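陶磁器と暮らしの道具の店「Stestholm」 店舗スタッフ募集のお知らせ

採用情報トップ > 店舗スタッフ(長期・未経験歓迎)

更新日:2020年1月3日

あけましておめでとうございます。旧年中はたくさんのお客さまに足を運んでいただき、本当にありがとうございました。器と暮らしの道具の店 Stestholm(ステストホルム)では、この春に向けて、売り場とお茶の時間を一緒に支えてくださる方を2名お迎えしたいと思っています。少し長いお知らせになりますが、お茶でも淹れて、ゆっくり読んでいただけたらうれしいです。 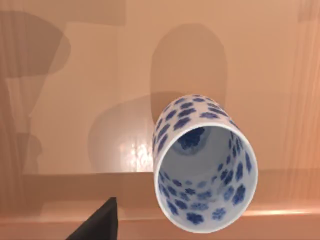
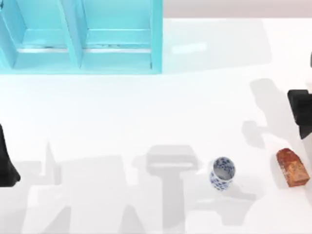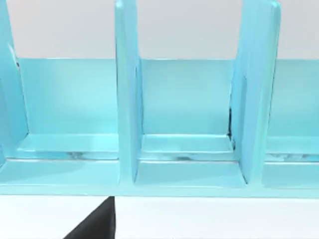
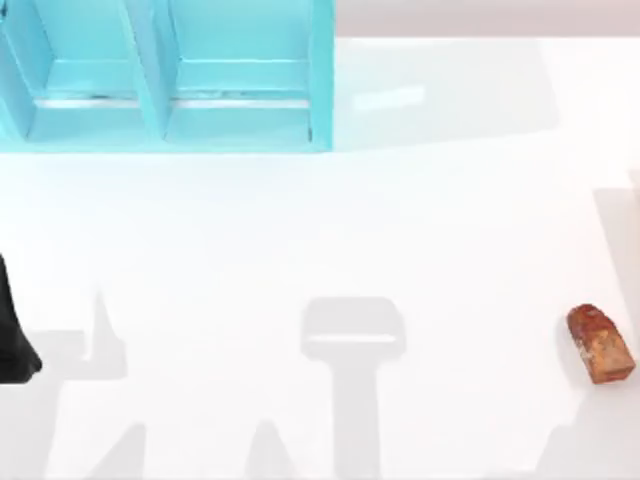 1枚目:青い花のような模様の白いカップ/2〜4枚目:仕切りのあるターコイズ色の棚

■ お店のこと

Stestholmは、坂の途中にある小さな器の店です。もとは文具問屋の倉庫だった建物で、入口の引き戸は今でも少し重く、冬の朝は両手で開けないと動いてくれません(お客さまが開けあぐねていらしたら、中から走っていって開けるのも私たちの大事な仕事です)。

一階が売り場で、二階には小さな喫茶室があります。売り場に並んでいるのは、普段のごはんに使うお茶碗、湯のみ、取り皿、カップ、それから布巾やお盆、急須といった台所まわりの道具たちです。飾っておくための立派な品はあまり置いていません。毎朝のお味噌汁や、夜中にこっそり食べる羊羹に似合うものを、という気持ちで選んでいます。

二階の喫茶室では、売り場で扱っている器でお茶をお出ししています。手に持ったときの重さや、口をつけたときの縁の厚みは、棚に並んでいるのを眺めているだけではなかなか伝わらないもので、お茶を飲み終えたお客さまが「さっきのカップ、下にありますか」と階段を下りてきてくださるときが、いちばんうれしい瞬間かもしれません。

店主はHema Krishnan(ヘマ・クリシュナン)といいます。器の輸入の仕事で日本に来て、そのまま住みつき、気がつけば店まで開いてしまったという人です。話し好きで、仕入れの荷ほどきの最中でも手を止めて話しこんでしまうので、閉店後の片付けがのびないよう、やんわり声をかけてくださる方だと助かります!

■ お願いしたい仕事

・売り場での接客、レジ、贈りものの包装
・入荷した器の検品(欠けや釉薬のむらを、指と目で確かめます)
・陳列と値札づくり、季節ごとの並べ替え
・喫茶室でのお茶の用意、配膳、洗いもの
・通信販売の梱包と発送
・店の前の掃き掃除、植木の水やり

最初のひと月は、包装と洗いものを中心に覚えていただきます。器を洗うのは地味な仕事に見えるかもしれませんが、一つひとつの形や高台のざらつきを手で覚えられるので、接客に立ったときに言葉がすっと出てくるようになります。検品はそのあと、先輩と並んで少しずつ。割ってしまったときに弁償をお願いすることはありません。店主も毎年かならず何か割っていますので、どうぞ安心してください。

通信販売は「Arnex便り」という名前で、季節ごとの手紙を添えてお送りしています。Arnexというのは、店を始めたころに借りていた、とても小さな事務所の名前です。文章を書くのがお好きな方には、この手紙もぜひお願いしたいと思っています。前回は、土鍋のお粥の炊き方を書いたところ、お返事のお葉書をいただいて、休憩室でみんなで回し読みしました。

■ こんな方をお待ちしています

器に詳しい必要はまったくありません。今いるスタッフも、前の仕事は保育園や印刷会社などさまざまで、備前と信楽の違いを入ってから覚えたという者もいます。それよりも、お客さまの話を最後まで聞ける方、わからないことを「わかりません、調べますね」と言える方に来ていただきたいです。

仕入れた器の入った箱は、それなりに重さがあります。無理をして持ち上げる必要はなく、二人で運べばよいのですが、階段の上り下りは一日に何度もありますので、その点だけご承知おきください。

英語が少しできる方は、海外からのお客さまや作り手とのやりとりで活躍していただけます。もちろん、できなくても大丈夫です。身振り手振りと電卓で、これまでもなんとかなってきました。

■ 働く条件

職種:店舗スタッフ(アルバイト。半年後に契約社員への登用のご相談ができます)
募集人数:2名
勤務地:Stestholm本店(一階売り場および二階喫茶室)
勤務時間:開店前の準備から閉店後の片付けまでのあいだで、早番と遅番の交替制です。ご家庭の事情や学校の予定は、遠慮なくおっしゃってください
時給:面接の際に、ご経験とあわせてご説明します。研修期間も同額です
交通費:規定により支給
まかない:喫茶室のお昼ごはんを一緒に食べます(好き嫌いは先に教えてください)
社員割引:あります。お給料がぜんぶ器に変わってしまわないよう、ほどほどに

制服はありませんが、エプロンをお貸しします。靴は、かかとの低い、滑りにくいものをご用意ください。器に当たってしまうので、指輪や長いネックレスは勤務中は外していただいています。髪の色は自由です。

■ 今年の予定のこと

今年は、少し大きな企画をふたつ考えています。ひとつは、染付の小皿ばかりを集めた展示です。作り手の方々から届く予定の小皿が267枚あり、検品だけでもなかなかの仕事になりそうで、今からお茶菓子をたくさん用意して臨もうと話しているところです。青一色といっても、にじむもの、きりっとしたもの、墨のように深いものと表情が違って、並べていると時間を忘れます。

もうひとつは、隣町の布の店Vistmontさんと一緒に開く「器と布の会」です。器を包む布、敷く布、拭く布を持ち寄って、テーブルの上を一緒に考える会で、お菓子は焼き菓子のIyerさんにお願いしています。前に開いたときは100人を超えるお客さまがいらして、喫茶室の椅子が足りず、スタッフの家から持ってくる騒ぎになりました。新しく入られる方には、準備の段階から一緒に加わっていただけたらと思います。

■ 応募の方法

まずは、履歴書(写真はなくてもかまいません)と、短いお手紙をお送りください。お手紙には、普段使っている器のことをひとつ書いてください。高価なものでなくてよいのです。おばあさまの家にあった湯のみでも、パン祭りのお皿でも、引っ越しのときに一つだけ残ったマグカップでも。どうしてそれをつい手に取ってしまうのか、というお話を読むのを、店主ともども楽しみにしています。手書きでも印刷でも、お好きなほうで。

書類は、店頭にお持ちいただくか、郵送でお願いします。お持ちいただく場合は、お昼どきを避けていただけると、落ち着いてお受け取りできます。受付は1月いっぱいで、届いたものから順に読み、お一人ずつ必ずお返事を差し上げます。

面接は喫茶室で、お茶を飲みながら行います。堅苦しい服装でなくて大丈夫です。終わったあとに、よろしければ一階の売り場をひとまわりご案内しますので、お時間には少し余裕をみていらしてください。ご質問だけのお電話も歓迎です。混み合っているときは折り返しますので、お名前とご都合のよい時間帯をお知らせください。

お預かりした書類は、選考以外の目的には使いません。選考のあとに返却をご希望の方は、お手紙の端にでもひとこと書き添えておいてくださいね。

Stestholm 採用係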